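Contre le carton qui reste debout

J'habite en Suisse romande depuis 8 ans et j'ai appris le français par les étiquettes, les modes d'emploi et les règlements d'immeuble. Dans le règlement du nôtre, une phrase me plaît beaucoup : « Les cartons sont remis pliés. » Elle est courte, elle est claire, et presque personne ne la respecte.

Je voudrais défendre ici le carton plié. Une petite boîte, vide et fermée, occupe la même place qu'une boîte pleine. On la garde sur la table parce qu'elle est propre, parce qu'elle peut encore servir. Le samedi, elle est toujours là.

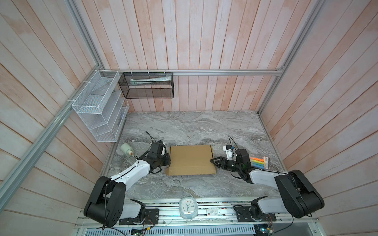

Ouvrir, déplier, aplatir

Ma voisine Rahel Hubmann me reproche d'être trop sévère. Elle conserve ses boîtes entières pour les retours, et je reconnais que c'est utile quand une lampe Skirnia arrive avec le mauvais pied. Mais une boîte bien dépliée se remonte aussi. Il suffit de sortir les languettes sans les déchirer et de suivre les plis déjà marqués par le fabricant. Celui qui écrase son carton avec le talon gagne peut-être une minute — il perd la boîte.

Une fois ouvert, l'objet prend une forme étrange, avec des rabats qui partent dans plusieurs directions. Je trouve cela assez beau. On voit comment quelqu'un a pensé le volume dans une seule feuille.

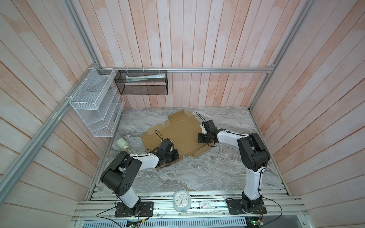

Il faut ensuite un endroit pour le ranger, et là je suis moins fier. Chez moi, les cartons plats attendent derrière la porte, en une pile qui glisse. Renato Echeverría, mon beau-frère, propose de les attacher avec une ficelle dès qu'il y en a 2. Je le fais quand je trouve la ficelle.

Je ne demande pas une amende ni un nouveau panneau dans le local. Je demande seulement qu'on plie chez soi, sur la table, avant de descendre. Le conteneur de notre immeuble contient 800 litres, et le mois dernier trois grandes boîtes Thaler, debout et vides, l'ont rempli avant midi.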